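Cataloger, Antique Maps and Charts (part-time)

Kultura, Starnedbridge

We use cookies to remember your preferences. Accept | Manage settings

Kultura buys and sells printed maps, sea charts and town plans, mostly from before 1900. We are looking for a part-time cataloger to work through the Seyoum collection, which came to us in April and is still mostly in its original folders.

The job is 26 hours a week, spread over four or five days as you prefer. You will report to Mihret Woldemariam and share an office with Fuad Lemma, who handles shipping and customer mail.

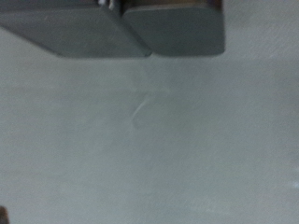 Most of the work is writing entries for our website and the printed list. For each map you will record the maker, date, edition, sheet size and condition, check it against the standard references, and note any repairs, later coloring or trimmed margins. We expect roughly 8 finished entries a day once you know the format. Sea charts take longer, and we allow for that.

You should have:
- at least three years of work with maps, prints or rare books, in a shop, library or auction house
- clear written English
- reading knowledge of French, Dutch or Latin – one is enough
- experience handling large unbound sheets

A degree is not required. Some weekend work comes up around map fairs, with time off in return.
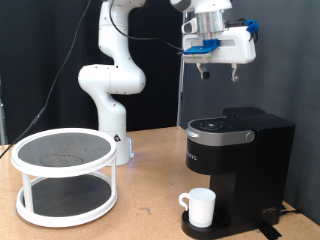 White robot arm on a tabletop.

To apply, send a resume and one sample description of a map or print, no longer than a page, to Wing-sze Chiu at the Starnedbridge office. Applications close Saturday, August 13, 2022. We will interview five people, and travel within the state is paid.

Questions about hours or pay can also go to Wing-sze.

3 comments | 26 shares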